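The Case for the Shared Table at Public Meetings

Towns that want residents to attend evening meetings should feed them. Mostdale has held its budget hearings at 7 p.m. for 22 years, an hour when most households are eating or washing up. Attendance last February was 20, in a hall that seats 374.
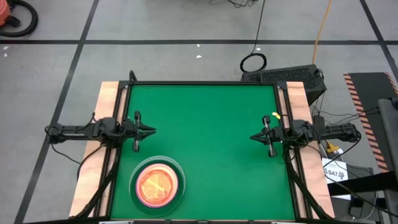

Should a town pay for supper out of public funds? It should, provided the cost is printed in the budget and the meal is plain.

The objection most often raised is that food draws people who have no interest in the agenda. This office does not regard that as a fault. A resident who comes for soup and stays for the sewer report has still heard the sewer report.

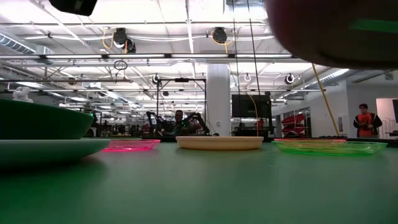 Lesia Harasym writes that the meal would favor those who already live near the hall, and that the money would be better spent on a late bus from Pellutcombe. Her point is fair. The bus and the supper ought to be considered together, and the present schedule offers neither.

There is also the matter of conduct. Speakers at the podium are given 2 minutes and tend to use them in anger. Neighbors who have passed each other the bread usually find a milder tone.

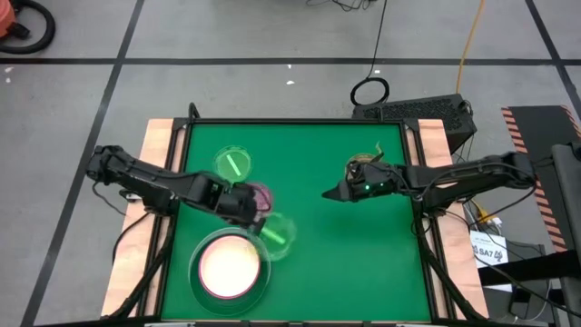 Green-topped table with clear round items.

Liudmyla Ivanyshyn has proposed a trial at the Lysenko Street hall, with supper served before the hearing opens and no business conducted during it. The council should adopt her proposal for one season and publish the attendance and the full cost.

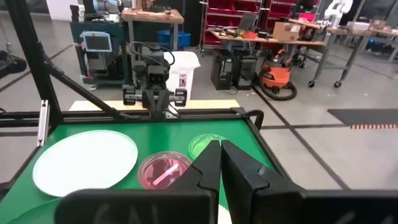 White plate and a dish with pink contents.

Should the trial fail, the hour of the hearing itself must be reviewed.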